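Erasto Mwakalinga
Went to the open day at Pulgate yesterday. They do the automation work for the warehouse at Murerden and once a year they let people in to see what they're building. Posting my notes in order, as a few of you asked.

Getting there first. The sign on the main road still points to the old entrance, so ignore it and take the second turning, past the tyre place. Parking is free but there isn't much of it. I walked from the station, which took 19 minutes with one stop to check the map.

You sign in, get a sticker and a pair of safety glasses, and wait in a corridor until there are enough of you for a group. Ours was a mixed lot: a couple of students, a man who runs a bakery, two people from a packaging firm and me.

First room was conveyors. I've seen plenty of conveyors. The new part is that the belt slows down by itself when parcels bunch up, and it was quieter than I expected. You could talk over it without raising your voice.

Second room was the one I'd come for, which is Itar. Itar is their name for the picking system. It has to find a grocery item, decide how to get hold of it, and put it in a tote. They'd set it up with ordinary shopping, boxes and tins and bags.

I asked why groceries and the engineer, Kashindye, said parts from a factory are too well behaved. They're all the same and they arrive the same way up. Shopping comes in every shape and people put it down anyhow.

She spent a good while on cardboard boxes. I'd assumed they were the easy case. A flat side is easy, yes, but a thin snack box will give if you squeeze it in the middle, and then you've got a dented box that a shop can't sell at full price.

The other trouble is what the camera makes of the printing. A box is covered in logos and big letters, and if it's lying on its side all of that is turned round as well. People don't notice, we just tilt our heads. The software has to be taught it's the same box.
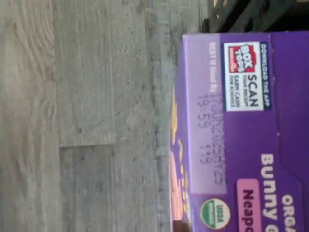
There's also the question of what it can see at all. If only one end of the pack is showing, it may have half a product name to go on. Kashindye said they'd rather it asked for another look than guessed, so you do see it pause quite a lot. The baker thought it had crashed. It was waiting for a second view.

Date codes came up too. A shop wants to know what's going out of date, and the codes are often small and a bit blurred. Itar reads them when it can and passes the item to a person when it can't. I liked that they said so plainly.

Then we watched a proper run. Set of 11 items, no one touching the controls. It got nine of them into the tote, dropped one bag of rice and gave up on a tin of fish. No one made a fuss about it. They wrote both down on a sheet and started the next set.

I asked what happens to a dropped item in a real warehouse. A person comes over and picks it up. The belt doesn't stop for it unless it has gone underneath something.

Speed: slower than a person, and they didn't pretend otherwise. They told us it can run for up to 10 hours without a break, and the plan is to use it on the night shift at Murerden, where they struggle to find staff.

One of the students asked about jobs. Kashindye said the night pickers would be offered training on the machines. I'd have liked to hear that from someone at the warehouse, but they had no one there. I've emailed to ask and will add the reply to this thread if I get one.

Tea was in the canteen afterwards. Decent, and you got a biscuit. The packaging people were still talking about which glue opens under suction – there's apparently a lot to know about glue.

If you want to go, the next one is in November. Booking is on their website and the morning groups fill up first. Wear flat shoes, the stairs to the viewing platform are metal mesh.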